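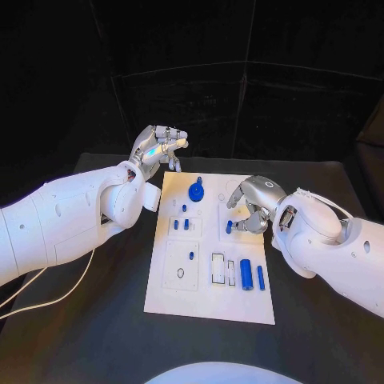
The Board on the Table
Peg boards and assembly boards have been a rainy-day standby for a long time, and grown-ups are buying them too

The shop in Gronow that sells the most assembly boards is also the one that gives them the least space. They are kept on a low shelf at the back, next to the jigsaw glue and the replacement chess pieces. Customers who want one usually know what they want. They ask for a board with outlines or a board without, and whether the pegs come in a bag or a tray.

An assembly board is a simple thing. It is a flat base with places marked on it, and a set of parts that go in those places. Some parts are pegs. Some are gears or knobs that sit over a post. The user puts each part where it belongs, takes it out again, and puts it back. Children learn shapes on them. Adults use them to practice careful handwork, or because they like them.

The Kudel workshop in Armont has made boards for 13 years. It began with wall hooks and drawer pulls and moved over to boards when a local school asked for a few that would survive a classroom. The school had been using boards with painted pictures, and the children spent more time talking about the ducks than placing the parts. Kudel's first board had no ducks. It had black lines and holes, and the school ordered more before the end of the term.

The lines are where most of the work goes. A line that is too thick makes the opening look larger than it is. A line that sits too far from the hole sends the part to the wrong spot, and the user blames the part. The workshop prints its test layouts on paper first, tapes them down, and tries them with loose pegs before any holes are drilled. A new layout may go through four versions, and one long board for a customer in Banitz never got past the paper at all.

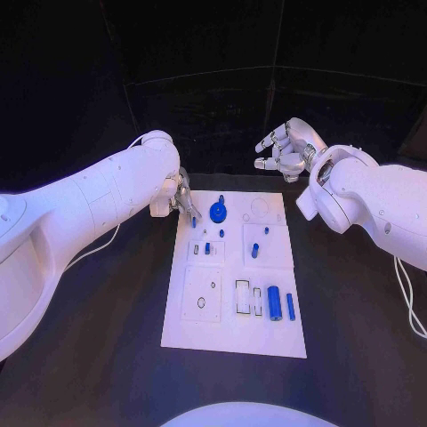
Color is the next decision, and buyers have stronger opinions about it than makers do. Many people assume that more colors make a better board. Several colors do help with sorting, but for placing parts a single strong color on a pale base is easier on the eyes. Blue on white works well, and a blue peg standing in the middle of a small white plate is quick to find, even with empty outlined slots on both sides of it. The same goes for a gear with a post rising from its center. Yellow on white is a poor choice in the evening. Red is fine, though it shows scratches sooner.

The table matters as well. A white board on a dark gray top has clear edges, and a dropped peg in a bright color shows up against the surface. On a pale kitchen table the same peg can hide behind the salt shaker until breakfast. People who work on light wood often put down a place mat or a sheet of dark felt. Felt also stops pegs from rolling, but it collects crumbs.

Pegs get lost no matter what is under them. Kudel sells spares in packs of three, and they outsell every board in the catalog. Short pegs go missing more than long ones. The workshop's advice is to count them into the bag at the end of each session and to keep the bag with the board. Many owners use an old jam jar, which does the job and lets them see what is inside.
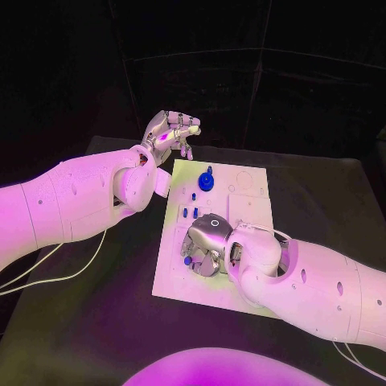

Choosing a first board

Start small. A board with a few kinds of parts will get more use than a crowded one. Look for at least one large part, such as a gear or a knob, that is easy to grip, along with pegs that take more care.

Check the fit in the shop if the box can be opened. A peg should stand up without being pushed hard and come out without a twist. Holes tend to loosen over the years, so a slightly snug fit at the start is better.

Wipe the board with a damp cloth and dry it right away. Store it flat. The shop in Gronow will replace a warped base for customers who bring the old one in, and Saturday morning is the best time to ask.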